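서비스 로봇 개론 4주차 강의 노트
주제: 기계는 집안일과 작업장 잡일을 할 수 있는가
3월 24일 금요일

지난주에는 이동에 대해서 배웠습니다. 바퀴가 있는 로봇이 복도를 지나가고 문턱을 만나면 멈추는 문제였습니다. 이번 주는 손에 대한 이야기입니다. 저는 한국어가 모국어가 아니기 때문에 용어를 영어와 같이 적습니다. 어색한 표현이 있으면 수업 시간에 말씀해 주십시오.

1. 질문을 바르게 하기

"로봇이 집안일을 할 수 있습니까?"라는 질문은 너무 큽니다. 집안일이라는 말 안에 성질이 아주 다른 동작이 들어 있습니다. 바닥을 미는 일, 그릇을 옮기는 일, 젖은 수건을 개는 일은 같은 기계로 평가하기가 어렵습니다. 그래서 이 수업에서는 일을 작게 나누고 나서 묻습니다. 무엇을 잡습니까? 어디에 놓습니까? 놓을 때 허용되는 오차는 얼마입니까? 실패하면 무엇이 망가집니까?

마지막 질문을 학생들이 자주 잊습니다. 감자를 떨어뜨리면 다시 주우면 됩니다. 유리컵을 떨어뜨리면 일이 거기에서 끝나고, 청소라는 새로운 일이 생깁니다. 성공률이 같아도 두 작업의 가치는 다릅니다.

2. 이미 하는 일, 아직 못 하는 일

바닥 청소는 이미 상품이 되었습니다. 조건이 단순하기 때문입니다. 바닥은 평평하고, 기계는 물건을 들지 않으며, 같은 곳을 두 번 지나가도 손해가 없습니다.

작업장에서는 상자를 옮기는 일과 나사를 조이는 일이 오래전부터 자동화되었습니다. 다만 작업장은 사람이 기계를 위해서 준비한 공간입니다. 부품은 정해진 방향으로 들어오고 조명도 일정합니다. Drernau 공장의 포장 라인을 예로 들겠습니다. 이 라인의 팔은 한 가지 크기의 상자만 잡습니다. 10월에 상자의 폭이 바뀌었을 때 라인을 다시 맞추는 데에 5일이 걸렸습니다. 사람이라면 첫 상자에서 손을 조금 더 벌렸을 것입니다.

부엌은 그 반대의 공간입니다. 물건의 위치가 매일 바뀌고, 모양이 불규칙하고, 부드러운 것과 딱딱한 것이 섞여 있습니다. 상추는 세게 잡으면 상하고, 병은 약하게 잡으면 미끄러집니다. 의자도 어제와 다른 자리에 있습니다.

3. 잡기와 놓기

평행 그리퍼(parallel-jaw gripper)는 두 손가락이 서로 가까워지고 멀어지는 동작만 합니다. 단순해서 튼튼하고 제어하기 쉽습니다. 하지만 손가락 안에서 물건을 돌릴 수 없습니다. 방향을 바꾸려면 팔 전체가 움직이거나, 물건을 내려놓고 다시 잡아야 합니다.

납작한 물건은 특히 까다롭습니다. 두께가 작으면 손가락 끝이 탁자에 닿을 만큼 내려가야 합니다. 높이를 조금 잘못 계산하면 손가락이 탁자를 누르거나 허공을 잡습니다. 길고 좁은 입구에 무엇을 넣는 일은 다른 종류의 어려움입니다. 위치와 각도가 동시에 맞아야 하고, 잡은 물건이 그리퍼 안에서 조금만 기울어도 입구의 가장자리에 걸립니다.

4. 수업에서 쓰는 과제

실습 과제의 이름은 Flilto입니다. 식탁 위에서 물건을 집고 옮기는 동작을 시뮬레이션으로 연습합니다. 한 조가 200회를 실행하고, 성공과 실패를 모두 기록합니다. 지난 학기에 가장 좋은 조의 성공률은 53퍼센트였습니다. 이 숫자가 낮다고 생각하는 학생이 많습니다. 저는 낮은 숫자보다 실패의 원인을 적지 않은 보고서를 더 걱정합니다.

기록할 때에는 다음의 단계를 나누어 적으십시오.

가. 접근: 그리퍼가 물건 위에 바르게 도착했는가
나. 파지: 손가락을 닫은 후에 물건이 손가락 사이에 있는가
다. 운반: 이동하는 동안 미끄러지지 않았는가
라. 배치: 목표 위치에 놓고 손가락을 열 수 있었는가

접근과 파지를 한 칸에 적는 조가 매번 있습니다. 그렇게 하면 카메라의 문제인지 손가락의 문제인지 나중에 알 수 없습니다. "떨어졌음"이라고만 쓰지 말고 어느 단계에서 떨어졌는지도 써 주십시오.
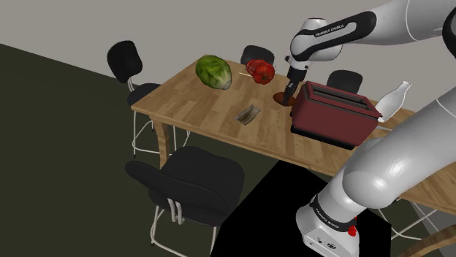

시뮬레이션 식탁 과제: 탁자 위의 물건과 로봇 팔
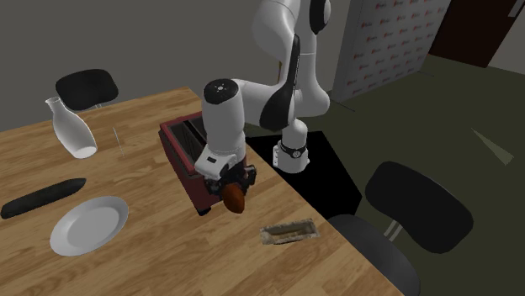

5. 시뮬레이션의 결과를 어디까지 믿을 것인가

시뮬레이션에서는 같은 장면을 밤새 반복할 수 있고, 물건이 깨져도 비용이 없습니다. 그 대신 마찰과 변형은 근사한 값입니다. 진짜 빵은 눌리면 모양이 변하고 부스러기가 생깁니다. 많은 모델에서 빵은 단단한 물체로 계산됩니다. 그러므로 시뮬레이션의 성공률을 그대로 "부엌에서 할 수 있다"의 증거로 쓰면 안 됩니다.

반대로, 시뮬레이션에서 계속 실패하는 동작이 실제 기계에서 저절로 좋아지는 경우를 저는 거의 보지 못했습니다. 먼저 물건의 위치를 조금씩 바꾸면서 시험해 보십시오. 한 위치에서만 성공하는 프로그램은 Drernau의 포장 라인과 같은 상태입니다.

비용에 대해서도 짧게 말하겠습니다. Vinside의 시범 주택에서는 로봇 팔이 식탁을 정리하는 데에 약 5분이 걸렸습니다. 사람이 옆에서 기다리면 시간이 절약되지 않습니다. 사람이 집에 없을 때 혼자 일할 수 있어야 의미가 있는데, 그러려면 실패를 스스로 알아차리는 능력이 필요합니다. 이 능력은 6주차에 자세히 다룹니다.

6. 다음 시간까지 할 일

자기 집의 부엌에서 일 하나를 고르고, 위의 네 단계로 나누어 한 쪽으로 써 오십시오. 설거지처럼 큰 일을 고르지 말고 "컵 하나를 선반에 올리기" 정도로 작게 고르십시오. 각 단계에서 사람의 손이 무엇을 느끼는지도 적으십시오. 조별 기록표는 Asante 실습실 앞의 상자에 제출하면 됩니다.

관련 자료
3주차 강의 노트: 실내 이동과 문턱 문제
Flilto 실습 안내서와 기록표 양식
읽기 자료: Vinside 시범 주택 관찰 기록
5주차 예고: 부드러운 물건 다루기
Asante 실습실 이용 시간 안내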